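Section 3. Manual stations after the Tamalis changeover
Revision 14/12/2020

The Tamalis cell now places and checks the outer parts of each unit. Base plate screws, rocker switches and wire leads stay with the bench operator. Operators who used to build the whole unit will see fewer part types and a steadier flow of work.

3.1 Base plate

1. Set the plate on the housing and line up the screw holes.
2. Hold the raised rim with one hand. Keep fingers clear of the screwdriver tip.
3. Start every screw by hand before tightening any of them.
4. Tighten until the head seats, then stop.

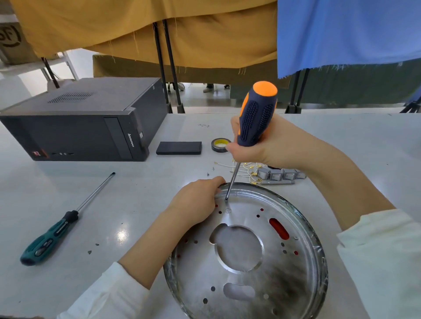

Figure 3-1. Pressing a screwdriver into a screw hole near the rim of the base plate, with the other hand on the rim.

Note: The old quota of 119 units per shift no longer applies. The Warkska line display shows the pace for your bench, and you may pause it for up to 26 minutes per shift without a supervisor code.

3.2 Rocker switches

1. Turn the housing so the switch cutouts are within easy reach.
2. Support the wall with one hand and press the switch in with the thumb of the other.
3. Check that the terminal tabs inside are straight. 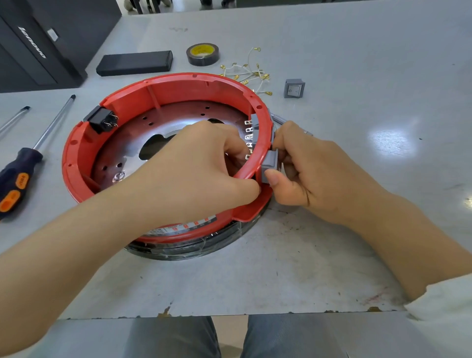 If a switch will not go in with thumb pressure, pull it and try another – do not use a tool on it. Put the rejected switch in the Prudetti return tray and press HOLD on the display. The cell will keep back the next housing until you press RESUME.

CAUTION: Do not reach past the yellow floor line while the cell lamp is green. Press HOLD and wait for amber.

3.3 Moving between stations

Operators change stations every 3 hours. Log out before you leave the bench – the display keeps your settings under your Insaurralde badge.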